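Notes on jaw inserts for the suturing bench. Yaa Nartey and I have been comparing two sets on the same pair of arms, same controller, same camera. Posting the parts that might save someone a week.

Set one is the Melero pattern, fine crosshatch. Set two is the Rotier, straight grooves. Each set got 40 throws on tissue with a single linear incision, black braided suture, curved needle.

Clamping force was capped at 60 per cent of the drive limit for both. Kwesi Tetteh wanted it higher. At 60 the Rotier inserts let the needle roll when the load came sideways, and we'd sooner see that than hide it.
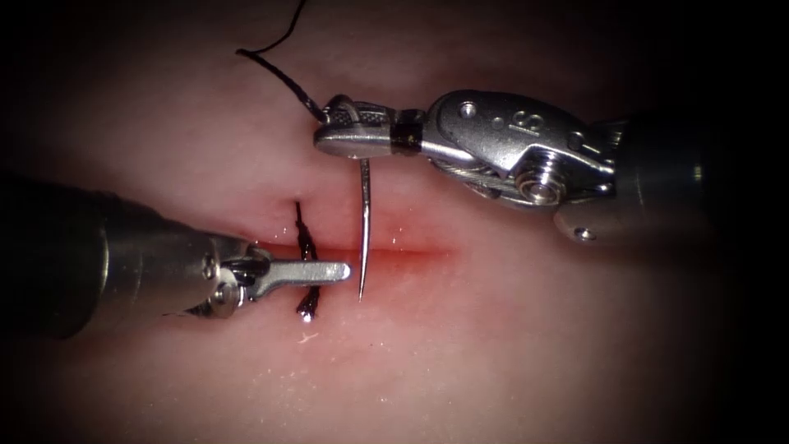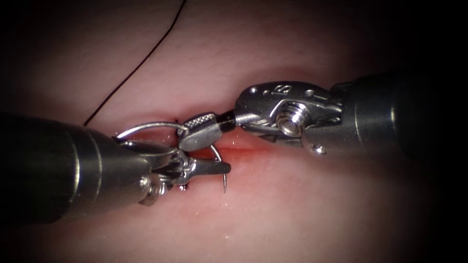

Crosshatched pad on the right arm in both.

Needle roll is still the number I care about most, ahead of cycle time. Our logger takes it from the wrist encoders plus the camera fit, and the fit is the weak part. A curved needle held point down, as in the first picture, gives the tracker a near-vertical line with one long highlight on it. Held by the left jaws with the arc in the open, as in the second, there is far more curve to fit. We now weight those poses higher.

Thread in the jaws along with the needle is a separate case. The controller reads it as a thicker needle and backs off the force. Etornam Atinga has a patch for this – not merged yet.

Camera: we dropped exposure until the wrist housings stopped clipping. The corners go black. Fine for us, no good if you need to track the shafts.

Next up is the Skulwood controller with the same inserts and the same cap. Logs for the Melero set are cleaned up, Rotier will follow in May.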